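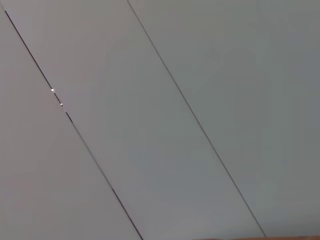

Gray panels, dark seams.

Why I want my savings bank to stay boring

I've been stewing over this since the letter from Wuketti Savings came in January, so bear with me while I get it out of my system. Wuketti wants to be bought by Bakalis. The members get to vote on it (we still own the thing, at least on paper), and the letter was four pages long and used the word "exciting" more than any letter from a bank ever should. I'm voting no. I'd like to talk a few of you into voting no with me, and if I can't, I'd at least like you to read page three before you mail the card back.

Page three is where the fees are. Everyone I've talked to in Piltolbridge read page one, the page with the mobile app and the bonus. I did too! I saw the words "member bonus of $295" and I had that money spent on new tires before I'd finished my coffee. Then I got to page three, where the monthly account fee shows up for anybody whose balance drops below the new minimum, and I got out a pencil.

I'm one of those people whose balance drops. It goes up on payday and then the mortgage takes a bite and the dentist takes a bite and by the end of the month it's looking pretty thin. Under Wuketti's rules nothing happens when that happens. Under the new ones I'd be charged, and when I ran my own last year of statements against the new schedule I came out at $148 in fees for the year. So the bonus covers me for two years, just short of it, and after that I'm paying for my own present. Your numbers will be different from mine. If you keep a fat cushion in checking you might never pay a dime, and good for you, I mean that.

But look at who does pay. A fee with a minimum balance attached is a charge on people who don't have much money, for not having much money. I know the banks have an explanation for it. Small accounts cost as much to run as big ones, the statements have to go out, the fraud department has to be staffed, and all of that has to come from somewhere. Fine. I believe them about the costs. What I don't see is why the whole bill should land on the account with the least in it, when Wuketti has somehow been paying for statements and fraud departments all these years by lending our money back out at a modest markup. It isn't a thrilling business. They take deposits, they write mortgages on houses they could drive past at lunch, and they keep the difference. I'd like them to keep doing that until I'm dead.

The other side's best argument is size, and I want to be fair to it, as I half believe it. A small bank with most of its loans in one county is in trouble if the county is in trouble. When the racetrack at Mosport Road shut down there were some long faces at the annual meeting, and the arrears went up that year, and it's all in the report if you care to look. A bigger bank spreads that around. If a plant closes here, somebody is opening one three states over, and the books come out even. I can't wave that away and I'm not going to try.

What I'd say back is that spreading the risk around also spreads the attention around. I went in to see about a home equity loan a couple of years ago and the loan officer asked me about the drainage on my street. The drainage! She knew which side floods. She also talked me into borrowing less than I'd asked for, and I was annoyed the whole way home, and she was right. I don't think there's a line on a Bakalis application form for which side of my street floods. There's a score, and the score comes from far away, and if the score is wrong you can call a number and listen to a piano.
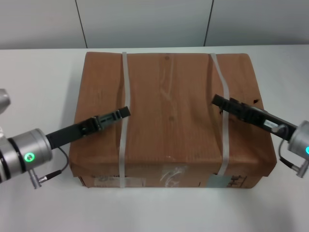 And the score is wrong sometimes. My cousin was turned down for a car loan at one of the big places over an old medical bill that had been paid. It was paid, she had the receipt, and it took her most of a summer to get anybody to look at it. Meanwhile the person at the desk was perfectly nice and agreed with her completely and couldn't do a thing. I think about that a lot – a person sitting right there who agrees with you and isn't allowed to act on it. I don't blame the person at the desk one bit. I blame whoever decided that a desk was a place for being nice and that the deciding should happen somewhere else.

Now, the app. People get really worked up about the app. Wuketti's is bad, I'll give you that, it logs you out if you so much as look at the cat, and depositing a check with it takes me more tries than I'd like to admit. Bakalis has a lovely one. But selling the bank to get a better app seems like a lot to me. You can buy software! Other small savings banks share the cost of it between them, and if the board put half the effort into that that they've put into this letter, we'd have something decent by next winter. I asked about it at the information evening and was told it had been "looked at." I'd like to see who looked and what they wrote down.

I'd also like to know about the branches. The letter promises that all of them stay open for 2 years. I notice that's just about how long my bonus lasts. After that there's a sentence about "reviewing the footprint," and I've lived long enough to know what happens to a footprint when it's reviewed. The Piltolbridge branch gets a line at the counter on payday and is pretty quiet the rest of the month, and on a spreadsheet in another city it won't look like much. The hardware store takes its cash there. So does the diner, and so does the church after the rummage sale. If the branch goes they'll be driving to the county seat with a bag of money on the passenger seat.

I could be wrong on the whole business. Maybe rates move and Wuketti gets squeezed and five years from now we're sold off for less, with no bonus at all, and you can all come find me and say so. The board clearly thinks that's possible, and they've seen more of the books than I have. But then I'd want them to say it in plain words and show us the loan figures, and leave the bonus out of it.

The voting card is the yellow one, folded inside the back page. It needs a signature on both sides, which I missed the first time, and it has to be at the main office by 5 p.m. on the last day of the month. If you've lost yours they'll print you another one at the counter.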